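The Cat Has Not Read the Leaflet

Our cat is called Gristitico, a name that came with him from the rescue centre in Clindonness and which we were too polite to change. He is 13 years old, he weighs more than the vet would like, and he has now outlived three sets of expert opinion on how he should be kept.

I bring this up because a leaflet came through the door last week urging owners to "enrich" their pets. It was nicely printed. It suggested puzzle feeders, scent trails, a rota of toys so that none of them became stale, and a quarter of an hour of structured play before each meal. I read it aloud to Gristitico, who was lying on the gas bill, and he closed the one eye he had bothered to open.

I have nothing against keeping an animal amused. When I was a boy our terrier, Wesen, was let out after breakfast and came home when he was hungry, and I don't think we should go back to that. He was run over twice. My mother considered this to be carelessness on his part. We know more now, and most of what we know is useful, and I am grateful for flea drops that don't smell of creosote.

My complaint is with the guilt. Somewhere in the last few years it stopped being enough to feed a cat, let it sleep on your clean jumpers and take it to the vet when it limps. You are supposed to provide a programme. My neighbour Theda Diekmann has a spaniel with a weekly timetable on the fridge, colour-coded, and she told me she lay awake one night in August worrying that he had only had two kinds of walk that week. The spaniel, as far as I could see, was trying to eat a slug.

I did buy a puzzle feeder. I'm as weak as the next man. You hide dry food under little sliding covers and the cat works out how to slide them. Gristitico looked it over, put one paw on the edge and tipped the lot upside down. Then he ate his supper off the floor, under the table, where he has always preferred to eat it.

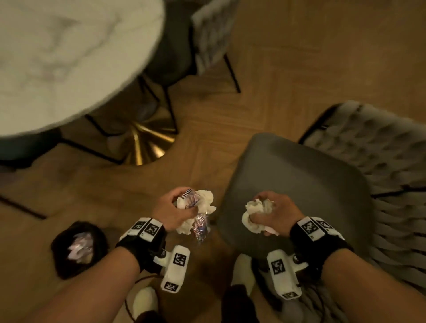 Round table, tufted chairs and herringbone floor.

When I described this to Ok-hee Ki, who has kept cats far longer than I have, she pointed out that he had solved the puzzle. She has five of them at the moment and has never bought any of them a toy. They have a staircase, a windowsill with a view of the bins and each other, and they seem to find it all quite absorbing. She did once pay for a cat fountain, and they watched it for a day and went back to drinking out of the washing-up bowl.

What bothers me most is who is doing the worrying. Irfan Durrani at our surgery tells me the anxious owners are hardly ever the ones he is anxious about. The people with the timetables turn up early with a notebook. The people who ought to read the leaflet have put it in the recycling, and their dog is tied up in the yard barking at the wind. I don't know how you reach them, but I doubt it is with an article on lavender.

There is money in all this, of course. I added up what we have spent on feeders, tunnels, a climbing tower and a mouse that squeaks by itself at night, and it came to £468. The tower is used for drying tea towels. The mouse is in the shed, and I have heard it in there.

So I have settled on a programme of my own. In the morning I open the curtains and Gristitico inspects the garden through the glass. In the afternoon I try to read the paper and he sits on it. In the evening we both watch television, he from the better chair. If he wants more than that he knows how to ask – he asked at ten to five this morning, from the top of the wardrobe, at some length.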